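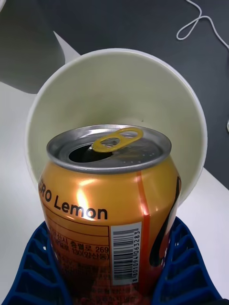
Betska
Thread starter, gripper control

We trained the Gristgate policy on 1,000 grasps, then again on 900 after removing every grasp where the can was dented. The smaller set gave the better result on full cans. I would like to hear if others see the same.

Mathias wrote:
I am not convinced. With 50 test trials per policy, the difference can be only luck. How many seeds did you run?

Betska wrote:
4 seeds, same order in all of them.

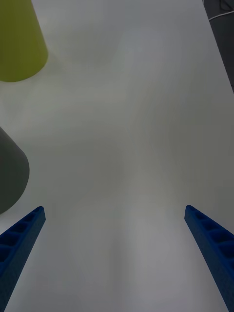
Luston
Member
My doubt is more about the wrist view than the number of seeds. When the fingers are open, the policy must decide where to go from very little. In your second picture the coloured objects are at the left margin and the middle is only grey table, so a small change of light could matter more than the dents. Did you test with the lamp moved?

Mathias wrote:
I disagree with Luston, light was the same for both sets. Please share the trial list.

Betska wrote:
We did not move the lamp. I will upload the list in June.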